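Catley Breakfast Club: Progress Report to the Pelledik Fund
Covering the period through the end of March

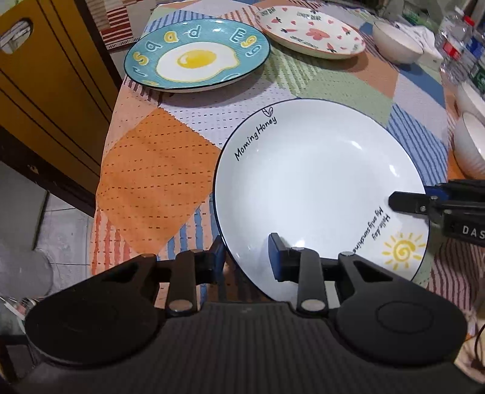 When we applied for this grant, we said the hall would be open for breakfast by January. It opened in February. The building inspector wanted a second handrail on the back steps, then wanted the first one moved so that it matched the second, and by the time both handrails were on speaking terms we had lost the better part of a month. The carpenter did not charge us for the second visit, although he sighed a lot.

Attendance

We planned for 42 people a morning. The average since opening is 53. Your guidelines ask us to explain any variance over ten percent, so: more people came. We put up posters at the bus depot, the library and the laundromat, and the laundromat seems to have done most of the work. A person with a load in the dryer has time to read a poster twice.

The age range is wider than the application suggested. We wrote a good deal about isolated older residents, and they do come, usually well before the doors open at 7:30. We wrote nothing at all about the night shift from the Flomitz bakery, who arrive at 8:00 smelling wonderful and asking for anything that isn't bread.

Food and suppliers

Oatmeal remains the cheapest thing we serve and the least requested. Eggs are the reverse. We had budgeted for eggs twice a week and now serve them on every open morning after a frank exchange of views on the comment cards, one of which just said EGGS and was underlined until the paper tore.

Nava Wholesale has kept its prices steady since we signed with them, but it delivers when it feels like it. Two deliveries in February came after we had finished serving. Hacer Uysal, our kitchen lead, now orders a day ahead and keeps a reserve shelf of oats, canned peaches and long-life milk. There was some discussion about whether the reserve shelf counts as equipment or supplies. We have put it under supplies and would be glad to be corrected.

Coffee is running over budget. Please see the attached sheet, line 14, and be kind.

Equipment

The used range is in and working on five of its six burners. The seller described the sixth as "resting." A repair quote is in the folder, and we don't intend to act on it while five are enough.

The dishwasher is the success of the winter. It does a full rack in three minutes and sounds like a small plane. We have moved the quiet table to the other end of the hall.

Tableware was all donated, as promised in the application, and the $1,000 we had set aside in case it wasn't has not been touched. We ask permission to move that amount to the coffee and egg lines. A form for this is attached, along with the form requesting the form.

Staffing

Both paid kitchen posts are filled. Rhodri Penry started in February on the early shift and has missed one morning, when his car wouldn't start and he took a bus that went the other way. Food safety training is done for everyone who handles food. The certificates are pinned by the sink, where they have begun to curl.

We are still short one person for cleanup. The job has been advertised twice. The first ad said "must enjoy a lively environment" and drew one reply, from a drummer. The second ad says "cleanup."

Problems

The heating. The hall has one thermostat, located in a closet, and it keeps the closet very comfortable. The landlord has agreed in writing to move it before next winter. Until then we open the closet door.

The signup sheet you asked us to use has 10 boxes for each guest. People who have been up since four don't want to fill in 10 boxes before breakfast. We have been collecting first name, zip code and age group, and we'd like to agree with you on a shorter version before the next report is due.

Next quarter

We will try a sixth morning in May if Nava can deliver for it. We also plan to run a short survey, with the questions printed on the back of the menu. Hacer is working on a cold breakfast for the summer that is not simply the hot one left out.

Spending to date is on the attached sheet, with receipts in date order except for the handrails, which have their own envelope.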